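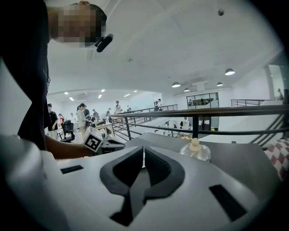
Report no. 9

Udilix hand-held gripper station, mezzanine table
Progress report to Drenel
Prepared by Marleny Ticona, 29th August

You asked for a plain account of whether the station is ready for the second payment. My answer is that it is set up, it runs, and I would not yet call it reliable. The supplier's summary, which you have had separately, is more cheerful than mine. We are describing the same equipment.

Set-up

The table is where it was agreed, on the mezzanine by the railing. Wovier's plan gave us a quiet corner with fixed lighting. What we have is an open room with people passing and a lot of overhead light, and the markers have to be read in those conditions. I raised this in the last report and was told the tracking would cope. It mostly does. "Mostly" was not the word in the proposal.

Each gripper carries a printed marker cube, and everything we know about where the gripper is depends on that cube staying put. On the first units the cube was held by a single screw and could be turned with a thumb. Yesenia Giraldo has since fitted a second screw and a locating pin. I have tried to twist the new ones and can't. I would still like to see them after a month of daily use before anybody writes that the fault is closed.

Calibration

The agreed routine is a check at the start of each session and again after any knock. The first half of that is being done. The second half depends on the operator admitting to a knock, and the log has suspiciously few of them. Wálter Echeverri has proposed an automatic check every 20 minutes, which I support, although it will slow the sessions down and Usuga will complain about the hourly figures.

We ran a batch of 100 repeats on the kettle and plate task. Nine were thrown out for lost tracking. Usuga reports this as a success. I would point out that the operators were experienced and knew they were being timed. A new starter will do worse, and the training budget assumes new starters.

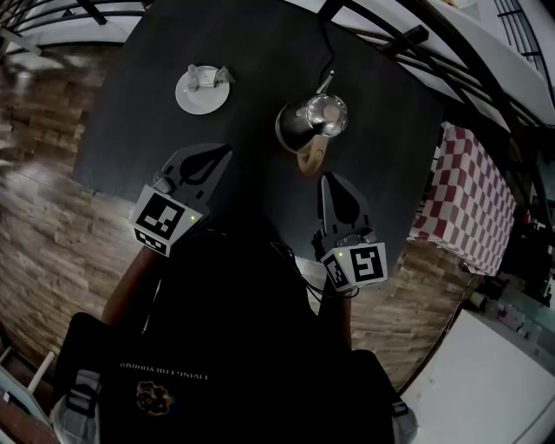 Kettle and plate task, both grippers with marker cubes fitted.

Cables and pads

The cable is my main worry. It lies across the table, and operators learn to work round it, so it never appears in the fault list. Biljana Yordanov wants to bring it down from overhead. That was in the original drawing and was dropped to save a bracket. I have asked for the bracket.

The pads on the gripper fingers wear faster than the data sheet says. Polished metal is hard on them, or so the operators tell me; I have no measurements to back that up and neither does the supplier. We now wipe the pads daily and swap them when the grip starts to slip, which is a poor test but the only one we have. A proper gauge has been promised twice.

Spares

We hold one complete spare gripper and roughly a month's worth of pads. There is no spare cube with the new pin. If one cracks we go back to the old type and lose the benefit of Yesenia's work until a replacement arrives.

Money

Spending is within the budget, chiefly through not buying things we will need to buy later. Marisol Ayala has the breakdown.

What I am asking for

Please hold the second payment until the overhead cable run is in and the repeat batch has been done again with people who have not used the station before. Wovier says both can be finished in October. I have put that date in the plan with a question mark next to it.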